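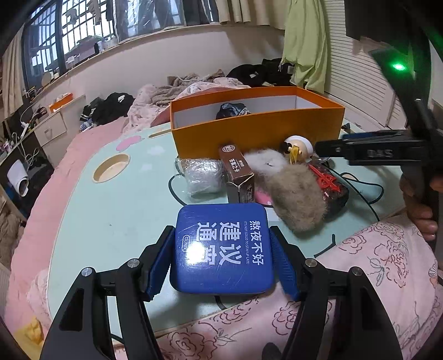 Figure 6. Blue tin held at both edges, pads against the sides, clear of the table top.

6. Gripping and lifting by hand: the house rules

The following applies to anyone holding a gripper at the Parbridge site, including people who have done it for years and feel the manual is for others.

6.1 Before you pick up

1. Check that both finger pads are seated. A pad that wiggles now will travel later.
2. Check the linkage screws by eye. If one is proud, stop and get the driver. Fingernails are not a driver.
3. Look at the indicator light. Green means go ahead. Any other colour means ring Vaida Kairys on extension 341.

6.2 Picking up

1. Approach square-on and close slowly until both pads touch.
2. Stop closing. Tins dent, and they go on the reject sheet with your initials beside them.
3. Lift straight up and hold just above the surface for a count of six before moving off.

NOTE: Shiny lids throw glare. Tilt the tool a little or shift the lamp. Do not colour in the lid with a marker — this has been tried.

6.3 Two operators, one table

1. Agree who moves first, out loud. Nodding doesn't count.
2. The second operator comes in from the side and keeps their fingers on the handle.
3. Never reach across a loaded gripper for something soft, small or interesting.

CAUTION: Keep cables out of the path between the two tools. A loop on the table top will find a finger linkage given nearly 24 seconds of inattention.

6.4 Clutter

Homes are untidy, and the Brornen procedure allows for it. Leave blankets, boxes and clothing as they lie unless they touch the tool. Tidying halfway through a run voids the run, however much better you feel afterward.

6.5 Putting down

Lower until the item rests, open fully, then back away. Log any drop on form 138, including the ones you caught.

Revised March 2019, P. Cruzado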